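The Slow Art of the Clothesline

By Ornella Greco
October 7, 2026

My grandmother owned one dryer in her life and she kept potatoes in it. It came with the house in Gratwood, it took up a corner of the back porch, and as far as I know it was never once plugged in. Her washing went outside, in every season, on a line that ran from the kitchen window to a hydro pole my grandfather had no permission to use.

I thought about that dryer a lot last winter, when ours died. We'd had it 11 years and it went the way these things go, with a smell. The repair fellow at Brunier quoted me a number that made me laugh out loud, and a new one was worse, so I said to my husband, fine, we'll hang it all up until spring and then decide. He gave me the look you'd give someone who had just proposed keeping goats.

Well, it's October again and we still don't have a dryer. I'm not here to convert anybody (my sister has already asked me to stop bringing it up at dinner) but I've spent the better part of a year talking to people about laundry, and I've had such a good time that the magazine has let me write it all down. 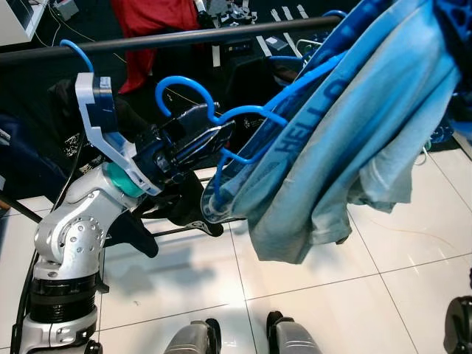 The first person I went to see was Marion Galbraith, who lives three streets over and whose backyard I had been admiring over the fence for years. Marion has a proper pulley line, the kind that squeals, and she hangs a wash on it that could make you weep. Everything goes up by family. Tea towels with tea towels, socks in pairs, shirts upside down by the hem so the peg marks end up where you tuck them in. I'd been pegging mine at the shoulders my whole life and walking around with two little horns.

"You had the horns at Thanksgiving," Marion told me. "I wasn't going to say."

She taught me to snap things, too. You take a wet pillowcase by two corners and crack it like a whip before it goes up, and half the ironing is done. My wrists were sore for a week. She does it with sheets, by herself, in the wind, and she's considerably older than I am.

Marion's mother hung clothes all winter on the prairie, long johns and all, and brought them in frozen stiff as plywood. I'd always assumed this was one of those stories, like walking to school uphill both ways, but it's perfectly sound. Ice will go straight off into dry air without melting first. So in January I put out a load at minus 18, feeling like a lunatic, with my fingers screaming inside a pair of dish gloves with wool mitts underneath. The jeans stood up on their own in the mudroom. Another half hour on the rack and they were done, and they smelled like snow. I can't describe that smell any better than that, I've tried.

What really got me hooked was the arguing. People have opinions about laundry that they've never been asked for, and when you do ask, my goodness, stand back! My neighbour Khoo, two doors down, grew up on the ninth floor of an apartment block where the washing went out on poles, and he thinks pegs are a waste of everyone's time. He slides a pole through both sleeves and that's the end of it. Marion thinks this is barbaric. They've been having a version of this conversation across my hedge since the spring and I believe they both look forward to it.

Then there's the hanger camp, which I've drifted into myself. I used to think hangers were for after. Now my good shirts go onto them wet, buttoned at the collar, and they hang from the shower rail with a bit of room on either side. You want plastic for this. Wire leaves rust, and the nice cedar ones from Ididen that I got for my birthday swelled up and left a tan stripe across a white blouse, which was entirely my own doing.

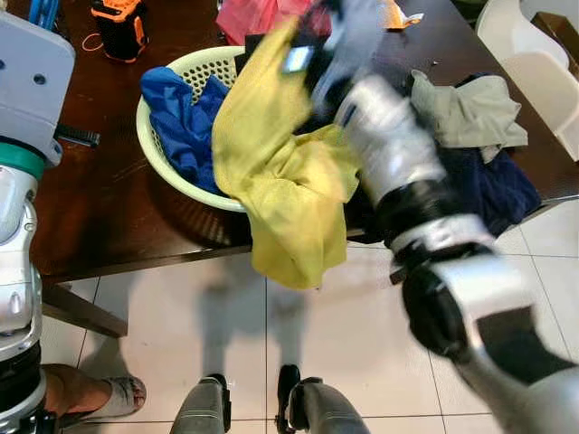
A plastic basket with holes in the sides is kind to damp fabric.

Bright colours need some thought, I've learned. Sun is marvellous on white cotton and very hard on everything else, and I have a formerly red tablecloth to prove it. Turn things inside out, or find them some shade. Marion moves hers along the pulley through the day to keep the darks under the maple, which means running outside every hour or so, but she says that's the only exercise she gets and I'm not about to argue with her arms.

Now, the money. Everyone asks about the money. I am not an organized person, but I did write down every load from the day the dryer quit, mostly out of spite, and by the end of September I'd hung out 100 pounds' worth of towels alone, or so it felt. The real tally in the notebook doesn't include towels, because I kept losing track of whose were whose after swimming lessons. We did see the hydro bill come down. It wasn't a fortune. It was more than the cost of the 75 good wooden pegs I bought, and that was enough to shut my husband up.

He has come around, by the way. He came around in about April, when he found out that hanging the wash takes precisely as long as one side of a record, and that no one will ask you to do anything else while you're doing it. Some evenings I look out and he's standing there with a peg in his mouth and nothing left in the basket, just having a think.

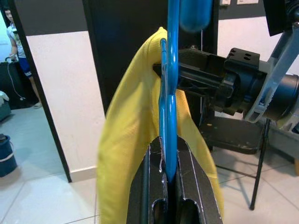 Yellow on a blue plastic hanger.

There are bad days. I won't pretend there aren't. We had two weeks in June when it rained every single afternoon at the same time, and the whole house was hung with damp things like a shipwreck. The kids went to school in trousers I'd finished off with a hair dryer. Towels dried indoors come out like toast, and you either learn to enjoy a scratchy towel or you don't. (I've learned. My daughter hasn't. She takes hers to a friend's house.) And birds are birds. Enough said about that.

A fan helps, pointed low. So does a second spin in the washer before you take anything out, which I resisted for months because it felt like cheating. Khoo opens his windows for ten minutes even in the dead of winter, to let the wet air out, and I've started doing it too, though I go and stand in the closet with my coat on while it's happening.

I drove out to Gratwood at the end of the summer to see whether my grandmother's line was still there. The house has been sold twice since her day, and it's grey now, where it used to be a sort of custard. The pole is gone. But the pulley was still screwed into the frame beside the kitchen window, painted over so many times it had gone round and soft like a bar of soap. I knocked, and a young woman with a baby on her hip let me stand in the yard and look at it. She said she'd always wondered what it was for.

I had a coil of line in the car, as it happens. We didn't have a pole, so we used the plum tree.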